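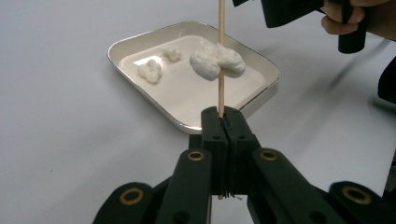
Figure 2. A thin wooden skewer held upright between the two fingertips of a black hand-held gripper.

4.3 What the songwriting group did with its evenings

I should say first that I went to Plamcombe expecting to write about sleep. Our earlier survey had asked former service personnel about nightmares, and the Henda choir and songwriting group looked like a handy place to find people willing to talk about theirs. They were willing, up to a point (the point usually arriving with the tea), but what they really wanted to talk about was lyrics!

Nine members agreed to be interviewed, and two of them asked to be seen together, which I allowed. Eleven songs were finished during the period and I was given the words to nine. The other two were kept back by their writers and I didn't press it. I've not tried to score any of these for mood or severity. I did have a go in August with the coding sheet from Section 3 and gave up after the second verse of the first song, because a line about a leaking boot could go under four headings or none.

What did come through, again and again, was the pleasure of having a deadline. Most members had been offered talking treatments before, and several were still going to them. They spoke of the group quite differently, as a place where something was due on Friday. One man told me he still woke at three most nights, "but now I've got a rhyme to sort out, so I get up and sort it". I don't want to make too much of that. He was still waking at three.

The recordings were made on the Drilletti desk in the back room, and here I ran into a problem I hadn't planned for. Members sang far more bluntly than they spoke. In "Esteban", the longest of the songs, the writer describes a roadside search in detail he had told me, a week earlier, he couldn't remember. I have treated the song and the interview as separate accounts and haven't tried to decide between them, and I come back to this in Section 5.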